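Norovirus is back, and it has brought the family

Mutmont Health Notes, Jan 5, 2025

If you spent the last week of the year lying on a bathroom floor and reviewing your life choices, you had company. The stomach bug has been working its way up the valley since Thanksgiving, and the Mutmont clinic logged 746 calls about vomiting and diarrhea in December. The December before, the number was 100, and we thought that was plenty.

The usual culprit is norovirus, which people insist on calling stomach flu even though it has nothing to do with the flu. Your flu shot did not fail you. It was never invited to this party.

Norovirus spreads with very little effort. A few particles will do the job, and a sick person sheds billions. You can catch it from a doorknob, from an oyster, or from the cousin who felt fine by dinner and made the salad. Symptoms usually show up 12 to 48 hours after you meet the virus and hang around for one to three days, which feels longer from the inside.

Shared food is where a lot of families get into trouble in January. The holiday leftovers are gone, the snack table lives on, and everybody's hand goes into the same bowl. Individual packets are a dull but decent answer. Wash your hands before you open one, and again after every trip to the bathroom.
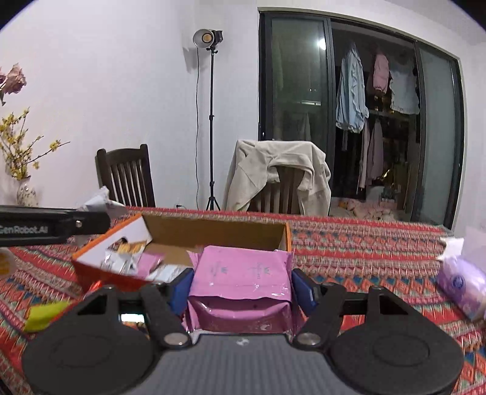

Single-serve packages keep other people's fingers out of your snack.

Now for the bad news about the little bottle in your coat pocket. Alcohol hand sanitizer is good against plenty of germs and rather poor against this one. Norovirus has a tough outer shell and doesn't much care how lemony your gel smells. Soap, running water and 20 seconds of rubbing will do far more. Keep the sanitizer for when there's no sink, and then find a sink.

The same goes for most of the wipes under your kitchen counter. Read the label and look for the word norovirus. If it isn't there, use chlorine bleach: 5 to 25 tablespoons of regular household bleach in a gallon of water, left on the surface for at least five minutes. Open a window, wear gloves, and never mix bleach with ammonia or any other cleaner. Laundry goes in on the hottest setting the fabric will take, and please don't shake it out first.

What to do if you've already got it? Mostly, drink. Small sips, often, even if you don't feel like it. Oral rehydration packets from the drugstore are best, especially for small children and older adults. Antibiotics won't help, as this is a virus, and the flat ginger ale your grandmother swore by is mainly sugar and affection.

Call a doctor if you see signs of dehydration: very little urine, a dry mouth, dizziness on standing, or a baby who cries without tears. Blood in the stool, a high fever, or vomiting that won't let up also earn a phone call. The clinic line at Imrie Street is staffed until 8 p.m. through the end of the month.

Then comes the part people hate. Stay home, and stay out of the kitchen, for at least two days after your symptoms stop. You will feel wonderful on day one. You will want to make soup for everyone. Sit down. You can go on shedding the virus for two weeks or more after you feel better, so keep up the hand washing long after the drama is over.
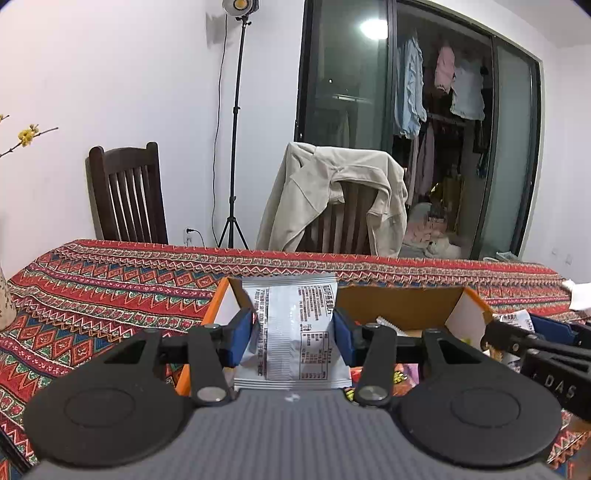

Anum Jafri wrote in to say that the two-day rule is lovely on paper, but her job at the bakery gives her no paid sick time and her manager thinks 48 hours is a vacation. She would like us to print the rule in large type so she can tape it to the time clock.

Fair enough — we've made a one-page version with the rule in very large type. Copies are at the clinic's front desk and at the library, next to the tax forms, where they should feel at home.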